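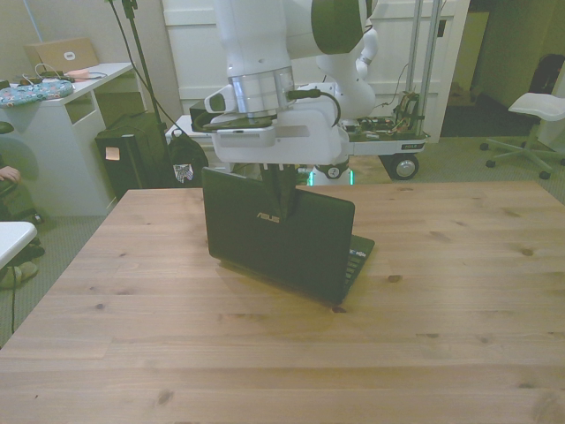
INSKIP, July

Registration for the fall term of faith formation at the Inskip parish is now open to families with children in grades one through eight. Classes will meet on Saturday mornings at 9:30 in the lower hall, beginning after the Labor Day weekend. Last year 224 children were enrolled, and the parish expects a similar number this term.

Parents of children preparing for First Communion are asked to note a change. Preparation now extends over two years, and a child must complete the first year before entering the second. Families who have moved from another parish should bring a letter from the previous program together with a copy of the baptismal certificate. Children who were baptized here do not need to provide one.

The fee is $53 per child and includes the workbook and all class materials. No child will be turned away on account of cost. Requests for assistance are confidential and may be made directly to the director of faith formation, Ekow Bonsu, at the parish office.

The parish also needs 16 catechists and classroom aides for the coming term, particularly for grades three and six. Previous teaching experience is not required. Those who serve with children must complete the safe environment course and a background check before the first class. Joni Kuusisto will lead an evening of orientation for new catechists at 7:00 p.m. in the Botness Room, and the date will be printed in the bulletin.

Registration forms are available at the church entrances and at the parish office, which is open on weekdays until 4:00 p.m. Completed forms may be placed in the collection basket in a sealed envelope marked "Faith Formation." Families with a child who needs additional support in the classroom are encouraged to speak with Mr. Bonsu when they register so that suitable arrangements can be made before classes begin.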